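Last updated July 31, 2023

Hi! I'm Mariann Kiss, I started medical school at 38, and I get the same emails over and over (lovely emails, keep sending them). I've collected the answers on this page so you don't have to wait three weeks for me to dig out of my inbox. If you're new, I write about studying as a grown-up with a mortgage, two kids and a very old car. I'm hoping to end up in surgery, and yes, that gets its own question further down.
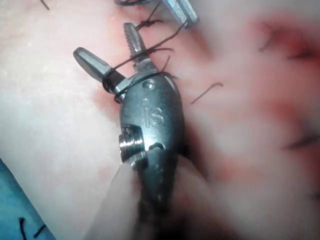
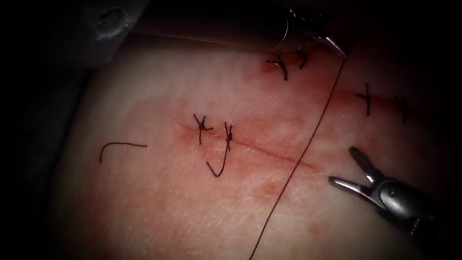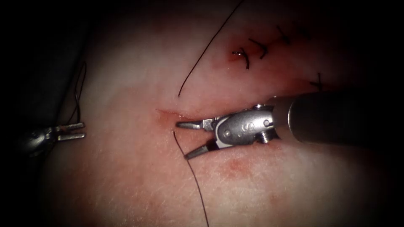
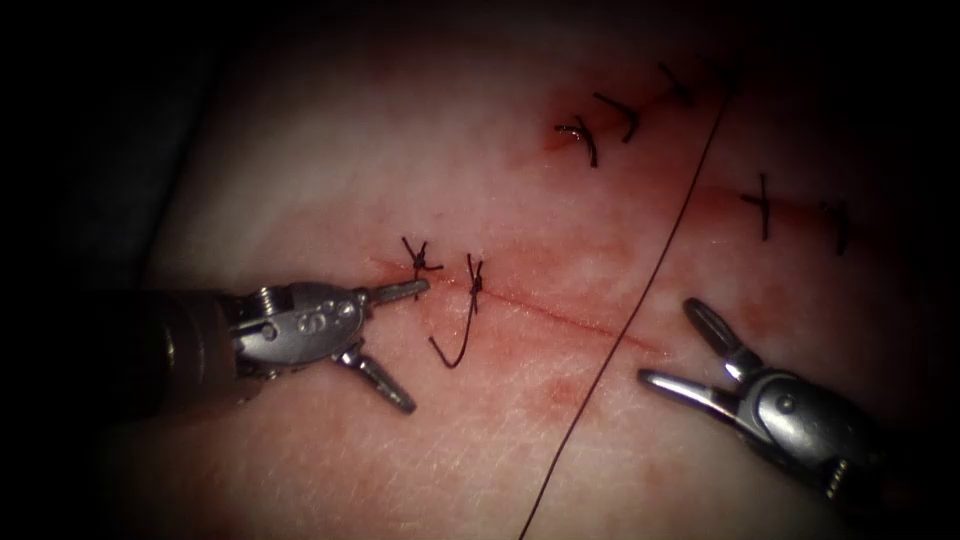

## What did you do before this?

I ran the office at Phuthong, a furniture importer in Vundiston, for eleven years. Invoices, shipping forms, yelling at the printer. I liked it fine! I'd wanted to be a doctor as a teenager, got scared off by chemistry, and spent a long time telling people I had no regrets in a voice that convinced no one.

## Weren't you too old?

I was the oldest in my year, but the next one down was 34, so it wasn't by much. The first month I felt like somebody's mom who'd come to drop off a lunch. After that we were all equally tired and it stopped mattering.

## How did you get through the science classes?

Slowly, and at night. I took them at the community college over three years while I was still working. Organic chemistry I took twice. The second time I found a tutor, Győző Bozsik, a retired pharmacist who drew everything in green felt-tip and would not let me move on until I could draw it too. If you can afford even a few hours with a good tutor, spend the money there before you spend it on another prep book.

## How do you study now?

Flashcards, mostly. I use an app called Jetby and I have 689 cards in my anatomy deck as I type this. I do them in the school pickup line, in the bath, at the dentist. For anything with a process to it (kidneys, clotting, all those hormone loops) I draw it on the whiteboard in our hallway and explain it to whichever kid is walking past. My daughter can now give you a decent account of the loop of Henle, and she's nine.

I don't study past ten at night. I tried it in February of first year and ended up rereading the same page about the brachial plexus until I cried, so, bedtime it is.

## What about money?

The question I get most! We used my savings, my husband picked up extra shifts, and the rest is loans. We sold the good car. We refinanced before I quit my job, and I'd tell anyone to do it in that order, because banks get a lot less friendly once you write "student" on the form.

Smaller stuff: I bring my lunch every day, I buy textbooks one edition behind, and my scrubs came from the hospital thrift sale. My one luxury is a coffee at Zitico on exam days.

## How do your kids feel about it?

It depends on the day. They like the skeleton. They don't like that I missed the spring concert, and I don't like it either. We keep Saturday mornings completely free of school stuff, with pancakes and bad television, and I've only broken that rule twice. I also put my exam dates on the fridge in red so they know which weeks I'm going to be short-tempered and we can all plan around me.

## Why surgery? Isn't that the worst possible choice at your age?

Ha, my mother asked the same thing. The training is long and the hours are awful, I know. But I like working with my hands and I like a job with a start and a finish. I may change my mind in rotations, plenty of people do. Ask me again next year.

## How do I get better at knots?

Practice a little every day instead of a lot on Sunday. I keep a length of thick cord tied to a kitchen drawer handle and do one-handed knots while the pasta boils. Start with cord, go thinner when you're bored, and do it left-handed too. Slow and flat first. Speed comes along by itself.

## Can you read my personal statement?

I wish I could, but no. I said yes for one season and got more than 200 of them, and I felt terrible about every one I didn't finish. What I'd say about most of them: cut the first paragraph, and tell me what you did on an ordinary workday. Admissions people have read plenty about your grandfather's illness. They may never have read about furniture invoices.

## Do you answer emails?

Yes, just slowly. Exam weeks are a dead zone. If it's urgent, put your deadline in the subject line and I'll try to get to you before it passes.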